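베란다 바닥에 조립식 데크 타일 깔아도 배수에 문제 없을까요

커뮤니티 > 집 꾸미기 > 베란다·테라스
작성자: Busisiwe Cele
등록일 05/11/2025

확장하지 않은 아파트 베란다이고 바닥은 원래 있던 회색 타일 그대로입니다. 겨울 되기 전에 바닥을 바꾸고 작은 의자 하나 놓으려고 합니다. 찾아보니 끼워 맞추는 데크 타일이 제일 간단해 보여서 Grutier 제품과 Rollton 제품 중에서 고르는 중입니다. Grutier는 위판이 원목이고 Rollton은 합성목입니다. 둘 다 밑에 플라스틱 받침이 붙어 있습니다.

걱정되는 건 배수구입니다. 배수구가 세탁기 반대쪽 구석에 있고 바닥이 그쪽으로 약간 기울어 있습니다. 데크를 전체에 깔면 물이 밑으로 잘 빠지는지, 나중에 냄새가 나지 않는지 궁금합니다. 6월 장마 때 창틀로 비가 조금 들이친 적이 있습니다. 창 쪽 폭이 애매해서 마지막 줄은 잘라야 할 것 같은데 집에 있는 건 손톱 하나뿐입니다.

전세라서 접착제나 나사는 쓸 수 없습니다. 화분도 몇 개 올릴 예정입니다. 써보신 분들 의견 부탁드립니다.

답변 2개

Osian Prydderch

같은 구조 베란다에 합성목으로 깔고 2년째 쓰고 있습니다. 배수는 받침 높이만 확보되면 큰 문제 없습니다. 다만 받침이 격자로 막혀 있는 제품이 있고 다리만 있는 제품이 있는데, 다리만 있는 쪽을 고르세요. 격자형은 머리카락하고 흙이 걸려서 물길이 막힙니다. 상품 사진에 뒷면이 안 나와 있으면 판매자에게 뒷면 사진을 달라고 하면 됩니다.

원목은 보기에는 좋은데 오일을 발라줘야 합니다. 저는 처음에 원목으로 했다가 창가 쪽 두 줄이 검게 변해서 걷어냈습니다. 비가 들이친다고 하셨으니 합성목이 편할 겁니다. 대신 한여름에 해가 바로 들면 맨발로 밟기 어려울 만큼 뜨거워집니다. 의자 놓을 자리에는 실외용 러그를 하나 까세요.

작업한 순서대로 적습니다.

1. 바닥 청소와 물 흘려보기
배수구 거름망부터 빼서 씻고, 바닥 줄눈까지 솔로 닦습니다. 그다음 창 쪽에서 물을 한 바가지 부어 어디에 고이는지 봅니다. 고이는 자리가 있으면 테이프로 표시해 두고 그 위에는 화분을 두지 마세요. 물기가 완전히 마른 다음에 깔아야 합니다. 저는 하루 두고 다음 날 했습니다.

2. 첫 줄 맞추기
문턱에서 시작해서 창 쪽으로 갑니다. 잘린 조각은 눈에 덜 띄는 창 쪽으로 보내는 게 낫습니다. 벽에 딱 붙이지 말고 6mm 정도 틈을 두세요. 합성목은 여름에 늘어납니다. 붙여 깔았다가 가운데가 솟아서 다시 한 적이 있습니다. 체결할 때는 무릎으로 누르거나 고무망치로 가볍게 칩니다. 쇠망치는 고리가 부러집니다.
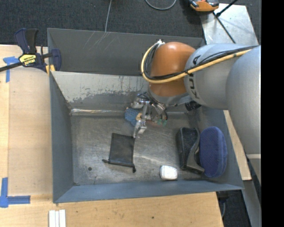 3. 마지막 줄 자르기
위판은 톱으로 자르고 밑의 플라스틱은 니퍼로 끊으면 됩니다. 손톱으로도 되기는 하는데 여러 장이면 팔이 아픕니다. 동네 공구 대여소에서 직소를 하루 빌리는 쪽을 권합니다. 위판 한 줄이 통째로 폭에 맞으면 나사를 풀어서 그 줄만 빼는 방법도 있습니다. 자른 면은 사포로 한 번 문지르세요. 베란다 안에서 자르면 가루가 배수구로 들어가니 거름망을 비닐로 덮고 하세요.

4. 배수구 자리
배수구 위의 한 장은 끼우지 말고 얹어만 두세요. 들어내기 쉽게 옆면 고리를 잘라 두었습니다. 저는 한 달에 한 번 들어내고 청소합니다. 냄새는 데크 때문이라기보다 배수 트랩 문제인 경우가 많습니다. 트랩이 없는 오래된 배수구면 철물점에서 맞는 크기로 사서 끼우세요. 구경을 재서 가야 합니다.

화분은 물받침 있는 걸로 하고 다리 달린 받침대에 올리면 자국이 안 남습니다. 큰 화분은 폭 600mm 넘는 선반에 모아 두면 청소할 때 편합니다. 이사할 때는 일자드라이버로 고리를 들어 올리면 분리됩니다. 원래 바닥 타일은 멀쩡했고, 깔기 전에 사진을 찍어 두면 집주인하고 이야기하기 좋습니다.

Gumede맘

저는 Flullton 거 샀는데 그냥 깔았어요. 자르는 거 귀찮아서 창가 남는 데는 흰 자갈 부었습니다. 보기엔 괜찮은데 청소기 돌릴 때 자갈이 빨려 들어가요. 고양이 있으면 하지 마세요.
그리고 세탁기 밑은 안 까는 게 좋아요. 탈수할 때 흔들려요.

작성자 댓글 (Busisiwe Cele)

두 분 감사합니다. 세탁기 밑은 빼고 합성목으로 하겠습니다. Rollton에 뒷면 사진을 요청했더니 다리만 있는 형태라고 합니다. 직소는 빌릴 곳을 알아보는 중입니다. 배수구에 트랩이 있는지는 뚜껑을 열어 보고 다시 적겠습니다.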